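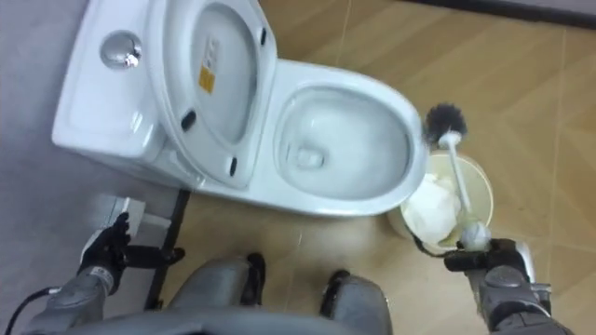
One reader wrote in to say that her Hurkis jacket never softened at all, and that the "self-shaping collar" on the tag was a plain collar. She has a point about the tag. The steps below are what we would do with a new jacket, whatever the tag promises.

4. Fitting and first wear

4.1 Check the size against a jacket the wearer already owns. The Luik chart lists chest and sleeve only, and it runs small in our hands.

4.2 Hang the jacket on a wide hanger overnight. Don't bother with the wire one in the box.

4.3 Snap in the lining, starting at the neck. Style 592 has a row of snaps down each side. Style 1,017 has a zipper, and the zipper catches.

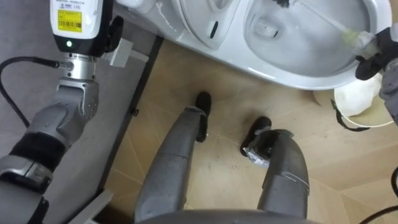 4.4 Wear the jacket indoors for 15 minutes at a time, over a long-sleeved shirt. The brochure claims one wearing is enough. We doubt it.

Note: Stasow sells a softening cream for this stage. We tried it on 2 jackets and saw no difference that a week of wear wouldn't explain.

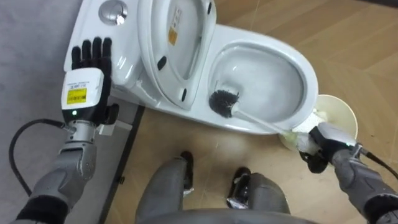
Fig. 3. Toilet with the lid raised.

5. Cleaning

5.1 Take out the lining and wash it cold, by itself. Dark linings bleed.

5.2 Wipe the shell with a damp cloth – water only, whatever the cream label says.

CAUTION: Do not put the shell in a dryer or near a heater. The "heat safe" patch refers to the lining.

5.3 Let the shell hang with the zipper open 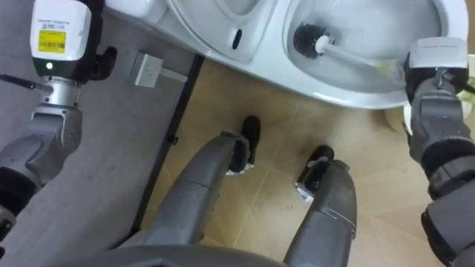
until the cuffs feel dry on the inside, then snap the lining back in. If the collar has curled, press it flat by hand. The Gitville store offers a paid reshaping service – ask what it includes before you hand anything over.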